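Two weeks with the Lallach hand gripper

I said back in September that I wanted to try one of the hand-held grippers, the kind you carry around like a pair of kitchen tongs with a camera on top, and I finally have one. It's the Lallach, the second version, sold as a kit by Zoden, and it has been on my desk (and my kitchen table, and once the laundry room floor) for 17 days now. I'm having a great time with it. There are a few things I'd change, and I'll get to those, but if you want the short answer: yes, I'm keeping it.

The box showed up on a Friday, which was dangerous because I had plans that evening and ended up being late for them. Inside were the printed parts in two bags, the camera mount, a bag of screws that could have used some labels, the trigger assembly already put together, and a paper booklet. You supply the camera. I used the wide one I already had from the bike.

Building it took me one long evening and part of a morning. The booklet has 59 steps, and most of them are the size of "put this screw in that hole," so don't let the number scare you. The steps I got stuck on were in the low thirties, where the trigger linkage goes in. There's a spring that has to be hooked before you close the housing, and the drawing shows it from the side where you can't see the hook. I closed mine up, pulled the trigger, got nothing, and had to back out 11 steps. If you're building one, go look at the photos on the Zoden help page for that part and skip the drawing completely.

Once it's together, though, wow. The motion is so smooth! You squeeze, the two fingers come in together, you let go, they open. I've built a couple of cheap grippers before (the Panville one I wrote up last winter, and something from an auction site that I'd rather forget) and both of them had a sort of gritty feel at the end of travel. This has none of that. I sat there on the couch opening and closing it through an entire TV show.

The thing I bought it for is recording. You do a task by hand, holding the gripper, and the camera sees what the fingers are doing. Later you feed the recordings to an arm and hope it picks up the idea. My arm is still the small Tam I've had forever, and it can't lift much, so I've been sticking to stuff that's light or that only needs to be nudged and squared up. Paper, envelopes, sponges, paperbacks.

I expected paperbacks to be the easy ones. They're rectangles! But a paperback gives when you press on it, the cover slides against the pages, and if you come in at a bad angle you're holding the cover and nothing else. I've spent more time on books than on everything else put together and I've learned a lot from them. 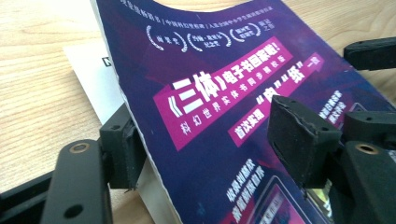 One pad on the edge, the other on the cover. The purple book is the one advertising the e-book edition of 三体.

Dark covers are also a nice test for the camera side of things. I had worried that big bright print would confuse the tracking software, and so far the busy covers have been the better ones. The plain gray notebook I use for work is much worse. I guess it makes sense that there has to be something for the software to hold on to, but I had it backwards in my head before I started.

A few words on the finger pads, which are what people ask me about the most. They're black and blocky, and they're soft enough to grab a card off the table if you get under a corner. They will not stay pretty. If you do a lot of edge work, the top of the pad takes the beating, and you should plan on replacing them now and then. Zoden sells them in pairs, and swapping a pair is a five minute job once you've done it the first time. What I'd really love is a thinner option for getting under flat things. I tried filing down a spare and it worked so well that I did the other one right after.

The arms behind the pads are thicker than they look in the shop pictures. You notice that when you reach into a drawer or between two things standing close together. I knocked over a mug. For tabletop work I like the thickness, since there's no flex at all and the pads meet in the same place every time, but if your project is all about cabinets and shelves I'd measure your gaps before you order.

Weight is fine. With my camera on it, it's comfortable for a session of twenty minutes or so, and then my wrist would like a break. The handle could be a little fatter. I wrapped mine in the tape people put on tennis rackets and that fixed it for me.

Now for the software, where I have more mixed feelings. The recording part is great: you start the camera, wave the gripper past the little printed calibration sheet, and do your thing. I've made 131 recordings so far and only threw out the ones where I messed up myself. The part where it sorts the recordings into usable and not usable is slow on my laptop, and it doesn't tell you why it rejected one. You get a red dot next to the name. I'd love even one word there. "Blurry" would do! I ended up keeping a notebook next to me (the gray one, at least it's good for something) and writing down anything odd that happened, then checking that against the red dots afterward. Most of mine turned out to be me moving too fast. I slowed down and the dots mostly went away.

Support has been good. I wrote in about the spring and got an answer the next morning with a clear photo, and they told me the drawing is being redone. I also asked about left-handed use. The trigger works either way, but the safety catch is on the right and you can't flip it, so lefties will be reaching around with a finger. You get used to it, I'm told. I handed mine to my left-handed sister for an afternoon and she complained the whole time, so take that for what it's worth.

As for the Tam, it can now push a paperback square against the edge of a tray most of the time, if the book starts out reasonably close. It looks so careful doing it, like it's trying not to wake somebody up. Picking the book up is another matter. It pinches the cover, lifts, and the rest of the book stays home. I think I need more recordings where I come in lower and get both covers, and I've been going back through my early ones and finding that I was pretty sloppy about that myself.

If you already have an arm and you've been on the fence, I'd say the Lallach is worth it, as long as you like building things and don't mind the software being a bit quiet about its opinions. If you don't have an arm yet, get the arm first, or you'll end up like me on the couch with the TV on, squeezing away.

Next up is envelopes. I've got a whole drawer of them, and I've already ordered another set of pads.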